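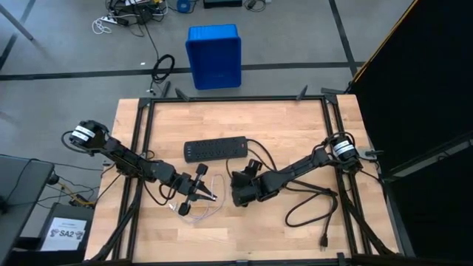

Flevow Forums > Distance Learning > Tutors

Group marks on the online seminar module

marl_tutor
July 20, 2021
I teach a 13-week online module at Zemville. Students work in groups of five, and each group writes one report. Everyone gets the same mark. Two students have complained that they did most of the work. Does anyone split the marks, and how?

Tin-yau Yang
We let each group share out a part of the mark between themselves. They fill in a form in the last week. Most groups share it equally, even the ones that have been arguing since week 2.

pennick
Which tells you the form doesn't work. They don't want to mark down someone they have to sit next to next term.

Tin-yau Yang
Ours don't sit next to anyone, they're spread over several time zones. But I take the point. We do have groups that use it properly.

Chin-lung Fu
I stopped giving a group mark. The group still does the reading and the discussion together, but each student hands in 1,000 words of their own. More marking, fewer complaints.

marl_tutor
How much more marking? I have no help on this one.

Chin-lung Fu
With groups of five it's five scripts where you had one. They are short. I do them over two weekends.

pennick
I'd keep the group report. Learning to write with other people is half the reason for the module. Look at the edit history in Jondlow if someone complains.

oswin_b
Edit history only shows who typed. One of my best students last year did all her work on calls and hardly touched the document.

pennick
Fair, but it's a start. Ask for call notes as well.

marl_tutor
Thanks all. I'll ask the exam office if I can change the weighting before the next intake. The handbook says July is the cut-off so it may have to wait a year.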